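Home robots and chores: your questions

Print this page | E-mail this page

Reader questions about household machines, collected and answered by Yamuna Thevar. Updated each October.

Can I buy a robot that does the laundry?

No. You can buy a washer and a dryer, as your grandparents could. Getting the clothes from the basket to the shelf is still your job. Several companies will take a deposit for something that promises more. I would keep the deposit.

But I saw a video of one folding a shirt.

So did I. Check the corner of the screen for a note about playback speed, and see if anyone says whether a person was steering. Codum put out a clip last year with 13 folds in it and no word on how many tries were thrown away. I wrote to ask on a Thursday and got a brochure back.

What makes folding so hard?

Cloth has no fixed shape. A mug looks like a mug from any side, but a pair of pants can land in more ways than anyone could list, and the machine has to find the waist and the hems before it does anything useful. Then it has to pick up one layer without the one beneath it.

Demos tend to use a bare table and a bright, plain towel. Most of us fold on the bed. That means gray-green pants on a striped sheet, with soft wrinkles at the waist and a stack of quilts in the way. 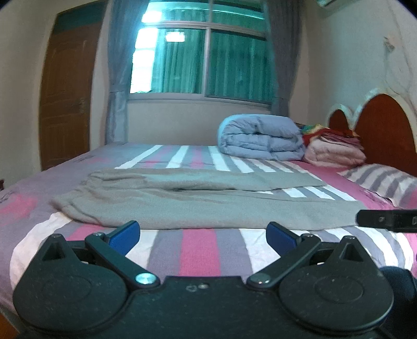
Two fingers can pinch a hem well enough. Pinching the right hem, keeping the legs lined up and setting the thing down flat is where I have watched these systems come apart. At the Osent open day the machine on show took 20 minutes over two pairs of pants, and a staff member straightened the second pair afterward.

Won't more training data fix that?

It may help. The people at Tehrani told me they had 551 recordings of folding and wanted far more. I asked how many bedrooms those came from and didn't get a figure. A machine that has learned one bed in one room hasn't learned yours.

Are shop floors any further along?

Yes, for rigid parts that arrive the same way every time. Ask the same shop who bags the soft goods and you will likely be pointed to a person. Proralov sells an arm for packing garments, and its own manual calls for an operator to lay each piece flat first. Laying it flat is most of the chore.

What about robot vacuums?

They work, within limits. Floors are flat and stay put. Pick up the socks first.

What should I ask a salesperson?

Ask to bring your own laundry. Ask to see it run at normal speed, start to finish, with the staff standing back. If the answer is that the home version ships soon, ask for the month in writing.

Print this page | E-mail this page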